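4.2 Leveling the desk frame

Complete this section after both legs are bolted to the crossbar and before the control box is connected. The Faslow frame must stand on a hard floor. On carpet, fit the 2 wide foot pads from the hardware bag.

1. Turn all leveling feet fully clockwise.
2. Place a spirit level across the middle of the top, parallel to the front edge.
3. Turn the feet on the low side counterclockwise until the bubble is centered.
4. Repeat with the level running front to back.
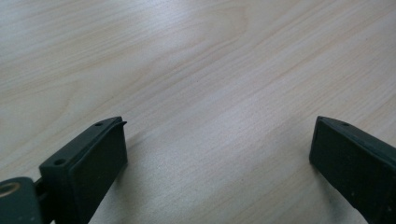 5. Measure from the floor to the underside of the top at each corner. With the feet fully in, the lowest setting is 760 mm.
6. Tighten the lock nuts by hand, then a quarter turn with the wrench.

Note: Recheck the level after the first week of use – the feet can settle on softer floors.

CAUTION: Do not load the desk above 80 kg. Do not drag the desk with the feet extended. Lift it with two people, holding the frame and not the top.

If the top still rocks, go to 7.1, Crossbar alignment.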